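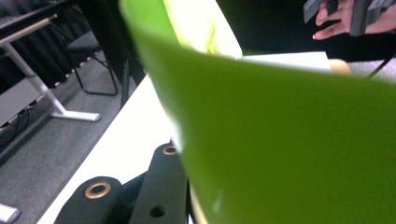
*Reading time: 1 minute*

# Release notes should say what changed

The August update to the Incombe notes app moved the archive button, changed the default sort order and removed offline export. Its changelog read "general improvements."

Vendors defend such wording on grounds of space. The store listing that carried those two words allows 3,000 characters. Hodholm, whose calendar app has a far smaller audience, lists each change in plain language and marks removed features first. Its last release took 23 lines to describe.

Users who depend on export learned of the loss when they next needed it. Several offices in Dresten had scheduled theirs for Friday evening.

App stores should require that any removed feature or altered default be named in the notes. A limit of 600 characters would be enough for most releases. Automatic updates should be held until that text is supplied.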